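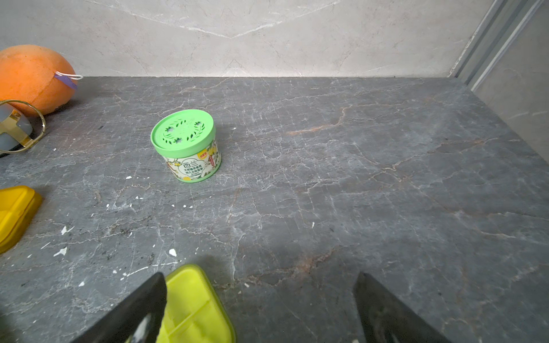 A dark gray marble surface with white veining meets a light gray marble wall. An air freshener with a green lid stands on the stone.

Plokgate Opens Stone Care Program for Apartment Residents

Grirkell, January. Plokgate, the property management company, today announced a stone care program for the marble surfaces in its residential buildings. The program covers 404 apartments in the Grirkell district and will be carried out by Chacko Stone Services.

Under the program, each household may book one visit a year at no charge. Technicians will clear dust and flakes from ledges and counters, wash the stone with a neutral cleaner, and check the seams where floor, ledge and wall meet. Residents will also receive a printed guide to daily care.

"Marble marks easily, and many of our residents have never been told how to look after it," said Revathi Pillai, director of resident services at Plokgate. "We want that advice to come with the keys."

The guide recommends sweeping up grit before wiping, keeping vinegar and lemon cleaners off the stone, and placing a coaster under air fresheners, soap bottles and similar items.

Sharada Chacko, founder of Chacko Stone Services, said 324 households had already registered for a first visit. Bookings are taken at the Plokgate resident desk, which is open until 6 p.m. on Friday.

Media contact: Plokgate Press Office, Suite 105, Grirkell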